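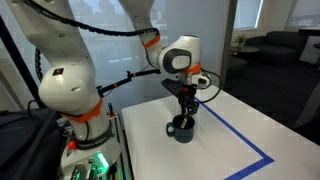

November 10, 2022

Adhesive trial, continued. Fernanda Abreu asked me to write down where we've got to with the hide glue substitutes before I forget which jar was which, so this is mostly for her and for whoever picks up the chair repairs after Christmas.

Background for anyone new: Primach sent us two tubs of their liquid glue in August with a leaflet saying it matches hot hide glue for strength and comes apart again with warm water. I have heard that before. Bitach said much the same about theirs, and we spent a good part of last winter scraping it out of mortises with a dental pick.

Test joints are beech offcuts, plain lap, same glued area on each, clamped overnight and left 15 days on the shelf by the window. 32 joints in all: eight Primach, eight Bitach, eight of our own hot glue, eight of the Cledier fish glue that Başaran swears by.

Dry pull: no complaints about any of them. Most failed in the wood before the glue line, so the test says very little about the glue. I said this when we planned it. A weaker joint would have told us more. Best single figure was 1,883 N on one of the Primach pieces, and I don't want to see that number quoted to customers. The piece next to it from the same board let go a good deal lower, with a clean glue line and hardly any squeeze-out, which I put down to my clamping.

Reversibility: this is the bit we care about. Warm damp cloth, ten minutes, then a palette knife.

- Hot hide glue: opened as expected, bit of a stink.
- Cledier: opened, slightly faster. Left the beech tacky for the rest of the afternoon.
- Primach: opened on five out of eight. The other three needed a second soak and one took a strip of beech with it.
- Bitach: no. Went white and rubbery at the edges and stayed put in the middle.

So "fully reversible" on the Primach leaflet is generous. Their leaflet also claims 1,000 cycles of damp and dry without creep. No mention of what timber, what load, or how damp. I've written to ask. Fernanda thinks they'll answer; I think we'll get another leaflet.

She also makes a fair point that our cloth was cooling off the whole time and that we never took its temperature. Granted. Repeat with the water bath and a thermometer, Primach and hide glue only. Bitach can go back in the cupboard.

One doubt about the fish glue. It did well, but the shop was dry all through and I've seen it sulk in a wet autumn. Wouldn't put it in a chair for someone's conservatory yet.

To do:

- cut new laps, half the overlap
- label the jars on the side as well as the lid (lids got swapped, see last page)
- ask Başaran how old his bottle is
- new palette knife, the thin one is bent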